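Gradwood Tableware Collection: Display Stands

Members are reminded that the lending shelf at Gradwood now includes black wire stands for cups, bowls and plates. Over 100 pieces have been cataloged since September. 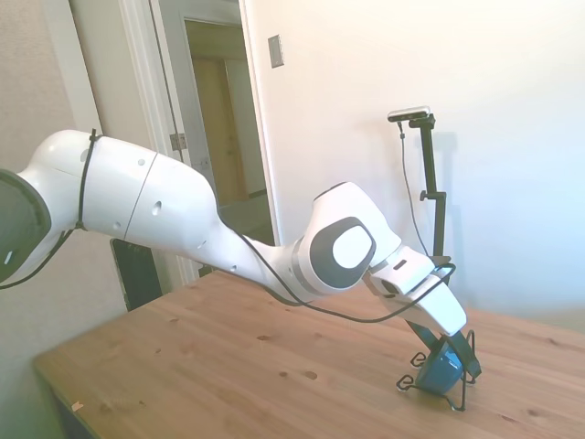
Elaheh Nikzad

A rounded cup sits at a tilt in a stand of this kind, so the prongs should be checked before it is left on display. Small bowls may be placed directly on the table.
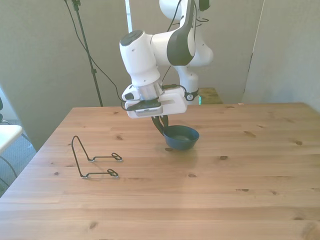 Stands may be borrowed for up to 3 weeks. Requests should be sent to Shahab Tabrizi at the Stundumlow office.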